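Elletti Market Notes: Data Card and README

Last updated 26 Apr 2025
Maintained by Driss Morsy, with a lot of help from patient friends

Welcome, and thank you for stopping by! Elletti Market Notes is a collection of handwritten notes about apples, typed up and tidied so that people can search them. My aunt kept a fruit stand for most of her working life, and she wrote down what she sold, what it tasted like that week, and quite often what the weather was doing (she had strong feelings about fog). When the notebooks came to me I started typing them up on winter evenings, and it got a little out of hand.

What's in it

There are 1,585 notes in the main file, notes.csv, one per row. Each row has the date as she wrote it, the name of the apple, the price if she gave one, and the full text of the note. A second file, varieties.csv, has 333 apple names. Plenty of those are surely the same apple under another spelling, or a name that only her customers used, and I've left them alone unless she crossed one out herself and wrote in another.

The notes run from a single word ("mealy") to nearly a full page. October is by far the fullest month, and spring is thin. Please keep that in mind before drawing any charts by season, as the gaps mostly tell you when she was too busy or too tired to write. 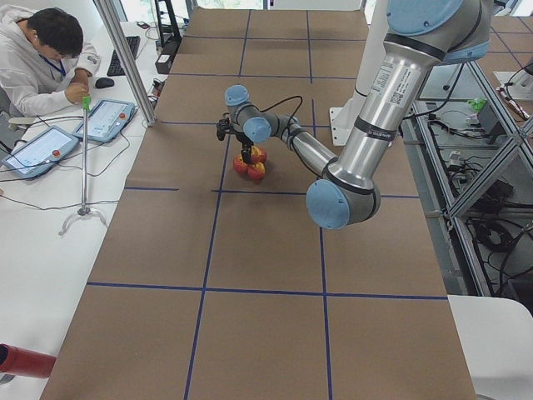 Red-and-yellow apples on brown paper, under a gripper.

How the typing was done

I read each page aloud and typed as I went, then went back over the whole thing a second time with the notebook open beside me. Words I couldn't make out are marked [?]. Her abbreviations are kept, so "gd" is good, "v gd" is very good, and "Rider" is the man she bought crates from, whose full name I never found. De Graaf is a neighboring stand, and I should warn you that she is not always kind about their pears.

Customer names have been swapped for initials. If you think you've spotted a relative and would like a note taken out, write to me and I'll gladly do it.

Using the files

Both files are plain UTF-8 with a header row. They open fine in any spreadsheet program, though some will try to turn her prices into dates, so set that column to text first. If you want the search page too, it runs on Bitstead, a small script in the tools folder; start it with

python bitstead.py notes.csv

and give it a moment to build the index.

Known problems

Notebook 2 got damp at some point and many of its prices are missing. Bushels and crates are mixed freely and I have not tried to convert them.

License

CC BY 4.0. Please credit Elletti Market Notes, and do send me a link if you make something with it, I'd love to see it!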